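Cold water, warm kitchen

I should say straight away that I'm not a morning person, and I've never been a cold water person either. So the fact that I spent most of April standing waist-deep in the lake at Ratholm before breakfast still surprises my family (and me, if I'm truthful).

It started with sleep. I'd been waking at four, lying there with my heart going, planning arguments with people who had no idea we were having one. My GP was kind and sensible about it. We talked through the options, I got myself on a waiting list for talking therapy, and in the meantime she asked what I did that got me out of the house. I said the bins.

A friend from work swims with a group called the Bullside Bobbers, which is exactly as undignified as it sounds, and she'd been on at me for ages. They meet at seven, go in for a few minutes, shriek a lot and then drink tea out of flask lids. I lasted 30 seconds the first time. I counted every one of them out loud!

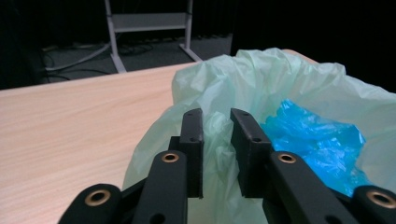 By the second week I'd stopped counting and started chatting, and that's when I noticed the mornings had changed. I was still waking early, but I had somewhere to be. Lying there at five with a towel already packed by the door feels very different from lying there at five with nothing but the ceiling.

Was it the water, though? I've no idea. I've read plenty of people who swear it was the cold that sorted them out, and plenty of grumpy replies pointing out that they'd also taken up exercise, daylight and company in the same month. I'm with the grumps, mostly. When the lake was shut for a few days we walked the old railway path to Demthorpe instead, all of us in bobble hats, and I came home just as cheerful (and a good deal warmer).

The bit I'd keep if I had to choose is the breakfast. We pile into Jaidee, the little Thai café by the car park, and have rice soup with ginger and far too much chilli oil. People talk about their knees and their teenagers. One morning I said out loud that I'd been having a rotten time of it, and somebody passed me the spring onions and said she had too, last winter.

I still have bad nights. The therapy has begun now and that's hard work in its own way, and I wouldn't swap it for a lake. Do check with your doctor before you go in if your heart or your blood pressure gives you any bother, and don't go in alone. I'm back at Ratholm tomorrow at seven, with two pairs of socks.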